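## 4. Setting up the tidying test

I get asked every week whether the arm can do the washing-up yet. No, it can't. What it can have a decent go at is picking up toy blocks, and this section gets you as far as that. Chantelle Kruger wrote the first version for the Radebe bench and I've fiddled with it ever since, so blame me for the mistakes!

1. Switch off at the wall and wait for the fan to stop.
2. Put the wooden board on the blue table, square to the holes, and check that it doesn't slide when you push it.
3. Wipe the printed markers with a dry cloth. A greasy thumbprint is enough to upset Zikoteo (our control program) for a whole morning.
4. Scatter the blocks by hand. Please don't line them up – toys on a bedroom floor are never in rows.
5. Power up, choose **Tidy**, and set the speed to 58.
6. Stand behind the hazard tape and press start.

**Caution:** keep your hands off the board while the arm is live, even if it looks as though it's having a think.

**Note:** if it misses the same block 2 times running, stop and go back to step 3.

Tyson Marchand and I ran 109 goes in September and it cleared the board in 68 of them. I was chuffed with that, but a bored five-year-old would beat it easily, and laundry is a different thing altogether (socks are horrible). For now I'd call it a promising helper for hard, simple shapes on a flat surface.

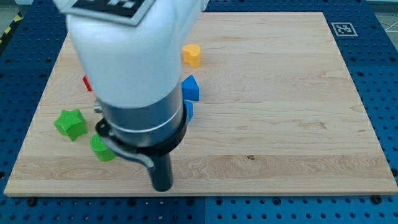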